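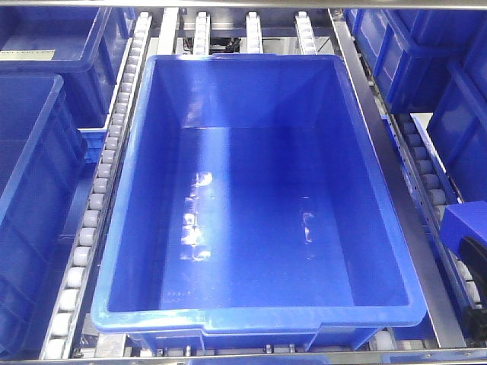
*Blue tote, empty and gloriously shiny.*

2020-11-25

I have been on a blue kick since May and I'm not sorry! It started with one storage tote (the colour of a swimming pool on a holiday poster) and now I can't walk past anything blue without stopping. What I love about this sort is the thick rolled rim, so kind to the fingers when you're lugging books up the stairs.
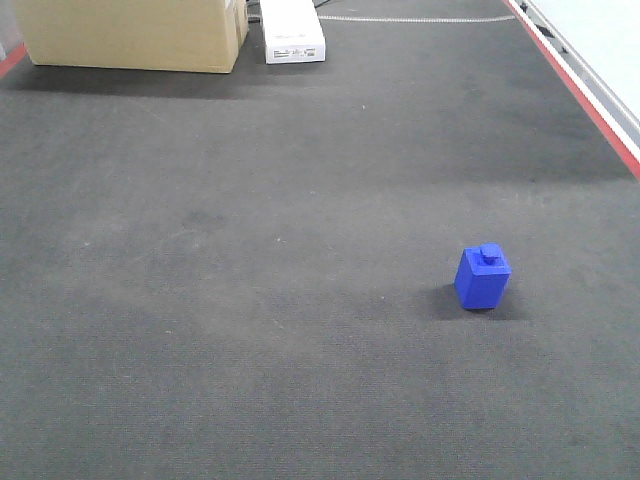

*Small blue block with a knob on top. Love it.*

Jarmo Laaksonen says it looks like a toy brick, I say bottle, and we've been arguing by text ever since. Either way, what a blue against grey carpet! 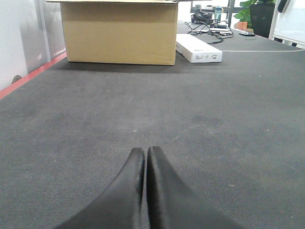

Next on my list is sorting the craft cupboard at home, which has 4 shelves and no system whatsoever. I want totes on the bottom 2 and cardboard for the rest, as I do have a soft spot for a plain brown box like the big one standing by the pale wall there. Cheap, sturdy, easy to write on. Labels next, and yes, they'll be blue.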